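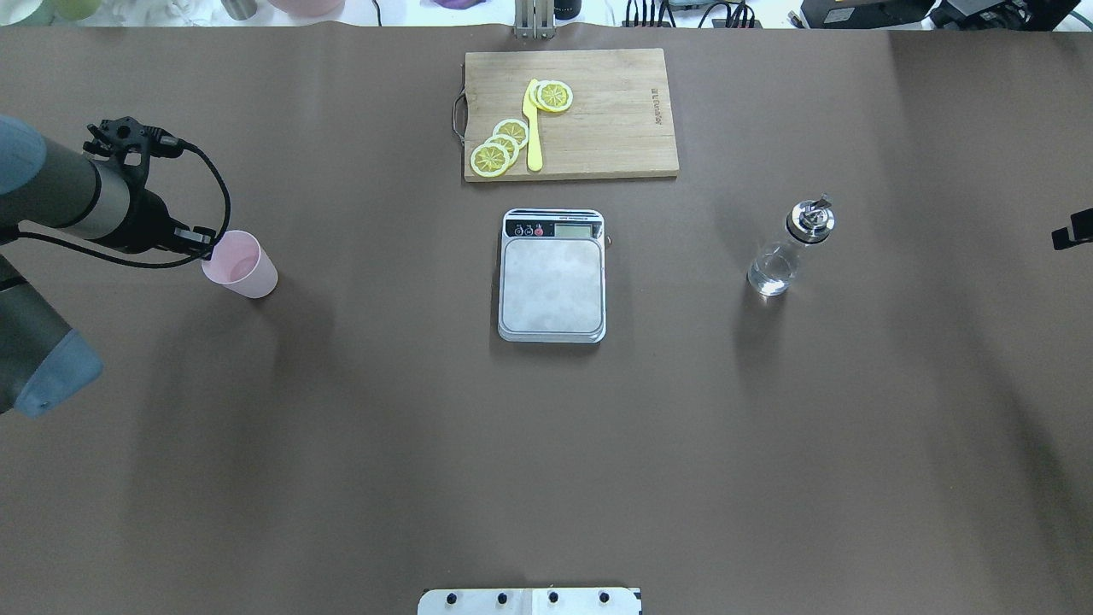
## Ticket 2660 - Kitchen scale drifts while portioning

**Site:** Hourani prep table
**Item:** Sandeck digital scale, square gray platform
**Status:** open, waiting on part

Reading climbs by itself after zeroing. Started in March, after the table was covered with brown paper. Cup and oil bottle both give different weights on each try.

**9:10** - Changed batteries. No difference. Zeroed with nothing on it, display crept up to 23 g and stayed there.

**9:25** - Tried the jar next. It was listed as 900 g full on the Zevine sheet, so I used it as a check weight. Three tries, all high, worst one by 19 g.

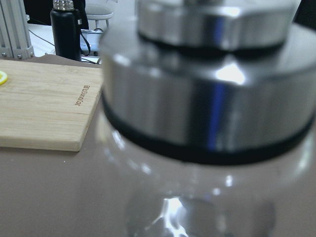
*Glass jar with the steel lid, next to the cutting board.*

**9:40** - Paper has soft wrinkles in it. A foot sitting on a fold could explain the drift, so I smoothed the paper under the scale and repeated the test. Creep dropped to 2 g but did not go away.

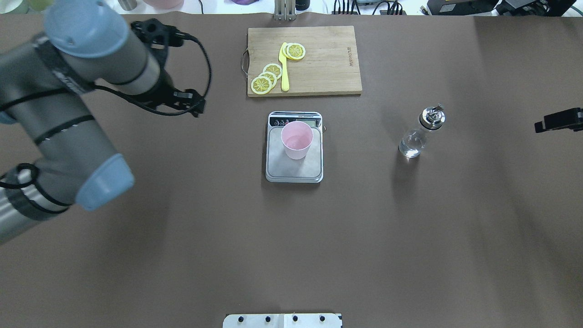 The lemon slices are too light to be useful for this - leave them on the board and test with the cup or the jar.

**10:05** - Lifted the platform off, wiped under it, put it back. Same 2 g.

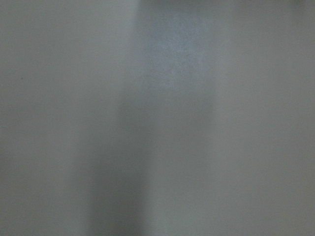 Asked Dralamance for a new set of feet. If the creep is still there with those fitted, replace the scale. Until then, zero before every item and keep it off the paper.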